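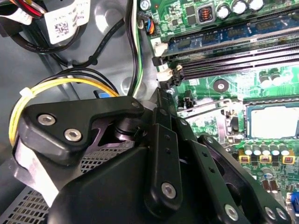

Which slot does the second stick of RAM go in?

I'm adding memory to an old desktop that used to be the front desk machine at a place I worked. The board is green, three slots, no brand name I can find anywhere except a Skeltton sticker on the back of the case, and that seems to be the shop that built it. One stick is in there now, in the top slot, and the other two are empty. One of the empty ones might be slot 2 going by a tiny label by the latch, but I can't tell which slot the label belongs to.

I bought a second stick from Zeritz, same size and same speed as the first according to the listing. Put it in the middle slot, pressed until the latch clicked, and got beeps and no picture. Took it out and the computer starts normally. Before I try again, does it matter which slot I use? Also is there a way to know the stick is bad without buying another one? I paid 20 for it and can return it until the end of April.

Tags: desktop memory, upgrades, won't start

jasico_parts

It can matter. On a lot of three-slot boards two of the slots share a channel and the third is on its own, and some of those boards are picky about what gets filled first. Without the manual you can't know, so test it.

Shut down, switch off the supply at the back, pull the cord, hold the power button in for 5 seconds. Touch bare metal on the chassis before you touch the board. Then:

Take out the old stick and put the new one by itself in the top slot. Start it up. If it beeps, the new stick is either bad or the wrong type for the board, and you can send it back. If it starts, the stick is fine.

Then put the old one back in the top slot and the new one in the bottom slot. If that starts, leave it there and forget about the middle one.

Write down the beeps while you're at it. Long and short ones mean different things, and it depends on who made the BIOS. Also look for a model number printed on the board itself, often between the slots or near the processor. You may need a flashlight, and you may have to move some cables over.

oldtower227

just push harder. mine did the same thing, one end wasn't all the way in

Cordero Bench

Pushing harder is half right. Both ends have to seat, and a latch can look closed when its end is still a little high. Open the latches first, line up the notch, then press straight down on one end and then the other. If it stops hard, check the notch again before you lean on it.

Same size and same speed doesn't mean same stick, either. Older boards can reject modules with higher density chips even when the total is right. Compare the labels on the two. If yours has chips on one side and the original has them on both, I would suspect that before a dead slot.

Blow the dust out of the empty slots too. I had one come in from an office last winter that had been beeping for months, and the slot had a bit of staple in it.

Contact us | Terms of use | All posts belong to their posters | Back to top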